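Dish rack

A dish rack, also called a plate rack or dish drainer, is a frame that holds washed plates apart and on edge so that water runs off them and air reaches both sides. Racks are used beside the sink for drying, on open shelves for storage, or for both. They are made of wood, bamboo, coated wire, stainless steel or plastic.

Construction

Most wooden racks follow one of two patterns. The fixed rack has two rows of upright pegs set into a base. The folding rack has two slatted sides that cross near the middle, so that it opens into an X and lies flat when put away. Smaller models have a simple ladder-like frame and hold only a few plates. Beech, maple and rubberwood are common choices — all close-grained woods that stand up fairly well to repeated wetting.

Spacing between the uprights decides what a rack can hold. Flat dinner plates fit in narrow slots, while soup plates and shallow bowls need wider ones. Many racks lean the plates back at an angle, which keeps them from tipping forward and lets water collect at the lowest point of the rim. The foot ring on the underside of a plate can trap a little water if the plate is set too flat.

History

Wall-mounted wooden racks were long used in large kitchens, often hung directly over the sink. Countertop models spread with smaller apartments. In Milldale, the Wuyts workshop made a folding beech rack that it sold mainly through hardware stores. Its designer, Gerrit Coppens, settled on a side angle of 65 degrees after finding that plates held at 90 degrees rattled and fell against each other. A later version, the Plemalau, came in 2 sizes and was sold with a drip tray.

Care

Wooden racks should be emptied once the dishes are dry and left to air. Standing water darkens the feet first. A thin coat of food-safe mineral oil slows this, and loose crossbars can be reglued. Soaking and dishwashers cause the wood to swell and split.

Related items

A mug stand, or mug tree, does a similar job for cups, with a central post on a flat base. Woven trays are often kept nearby for produce and bread — they do not suit wet dishes, as the weave holds moisture.

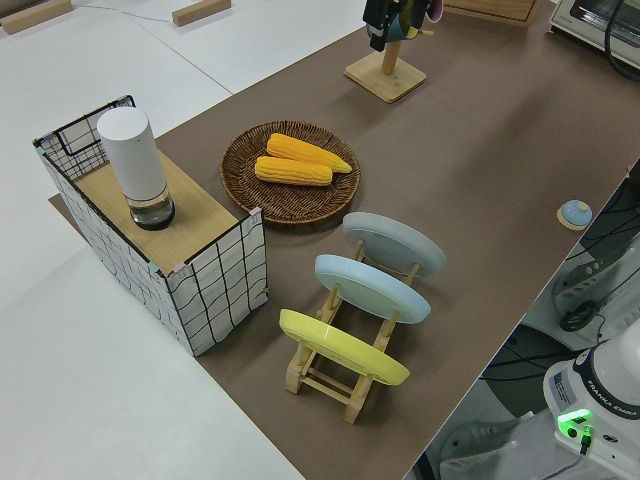 Storage boxes with a flat lid are also used on counters, where the lid serves as a small shelf for jars, bottles and other upright containers.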